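Notes for the lunch talk, 22/08/2025
Getting people to read the label (or: what I learned rewriting the small print)

Start with hello, thank the folks at Grimedgate for the room and the sandwiches. Say where I come from: I write instructions and label text for household stuff, I've been at it for 20 years, and I still can't fold a fitted sheet.

Ask for hands. Who has read the back of anything this week? Wait for it. Usually three hands go up and one of them is scratching an ear.

Then the Flosora story. When they called me in February, the refill leaflet ran to 196 words before you got to the first thing a person could do. It had a welcome! It had a paragraph about their values! I read it out loud to my sister over the phone and she put me on speaker so her kids could laugh too. (Do the voice here, but don't overdo it.)

What we did was boring. We moved the first action to the top, took out "please ensure that," and made the type bigger. Calls to the help line got shorter, according to the people who pick up, and I trust them more than I trust a chart.
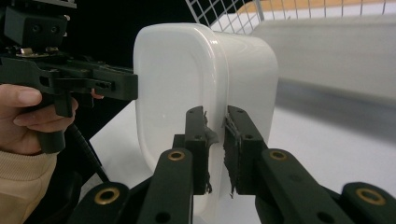

How long should label text be?
Short enough that you can read it out loud in one breath per step. I stop at 5 steps, and if I need a sixth I go back and see which two are really the same step wearing different hats.

Okay, on to words. My big one is "remove." People don't remove things at home, they take them off or pull them out. Same with "dispose of," "prior to," "adjacent." Read the Zondale before-and-after lines slowly and let people groan at the first version. Leave a gap after the groan, I always rush this bit.

Mention translation, quickly. El Idrissi send everything out in up to 20 languages, and every cute joke in the English came back as a question from a translator. I cut my jokes now. It hurts every time.

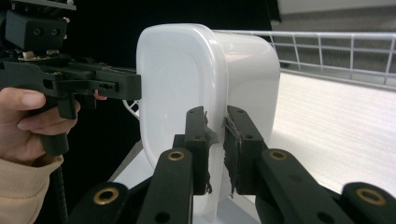

Next is testing, and I want to spend real time on it because it's the cheapest part and it gets skipped. Print the draft on ordinary paper, hand it to someone down the hall, then keep your mouth shut. The keeping quiet is the hard part! I sit on my hands. Write down the exact spot where they go back and read a line again, and fix that line first.

If there's time, do the pair exercise with the shampoo text. If we're running late, skip it and go straight to questions. Handouts are on the chair by the door, sign-up sheet for the newsletter next to them.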